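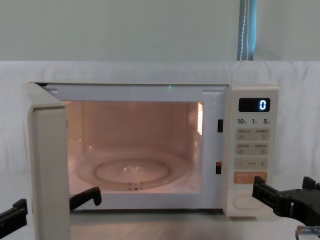 By Tincuța Oprea, Community News

JERKVILLE — The old library on the corner has been many things over the years (a polling place, a dance hall, a spot to wait out the rain), and come August it will be a supper club too, at least for the evenings. The Jerkville Shared Supper, which began with a few neighbors passing soup over a fence, is moving into the back rooms, and the folks behind it could hardly be happier.

Delia Olteanu, who started the whole thing after her youngest left for college and she found she couldn't stop cooking for a crowd, told me the group served 1094 meals last year out of her own garage. "My husband would like to park in there again," she said, laughing, and I believe her.

The town council agreed to let the supper club have the rooms at no charge, and a grant of $2000 from the Nedelcu Fund will cover shelving, dishes and a second sink. Another $400 came in from the spring bake sale, where Valentin Tudose's walnut rolls were gone before the coffee was even poured.

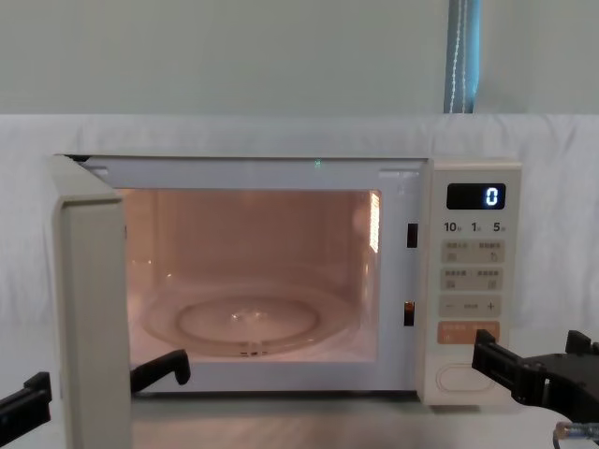
Leftovers and late arrivals can be warmed up in the microwave.

Suppers will start at 6 p.m. and run until the food is gone or the last card game breaks up, whichever comes later. You don't have to sign up, you don't have to bring anything, and you certainly don't have to live in town. People have been driving over from Saleo for months now, and they're always welcome at the table.

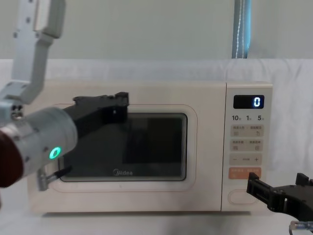
Cooks are still needed, of course. Octavian Enache keeps the schedule, and he'd love to hear from anybody who can make one big pot of something once a month. It needn't be fancy! The most popular dish so far has been plain bean stew with pickled peppers, and the pot always goes home scraped clean.
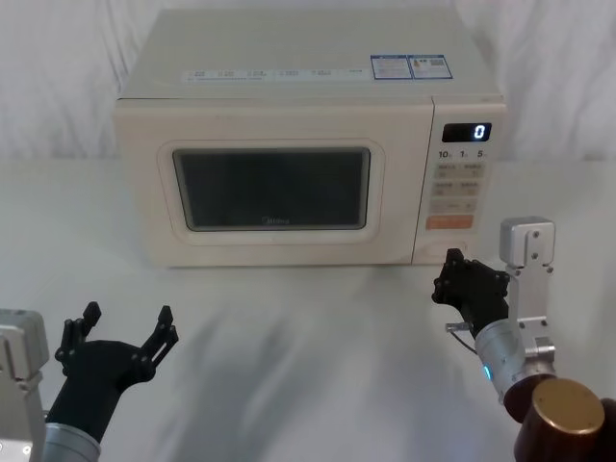 Families with small children have asked whether they can eat a little earlier, and the answer is yes, the doors will be open by five. Delia plans to leave covered plates in the refrigerator for parents who are running behind. The cream-colored microwave still has its labels on top, and she says they can stay right where they are, as she has 8 tablecloths to hem before opening night and would sooner spend her time on those. Anyone handy with a needle is invited to stop by the garage and lend her a hand.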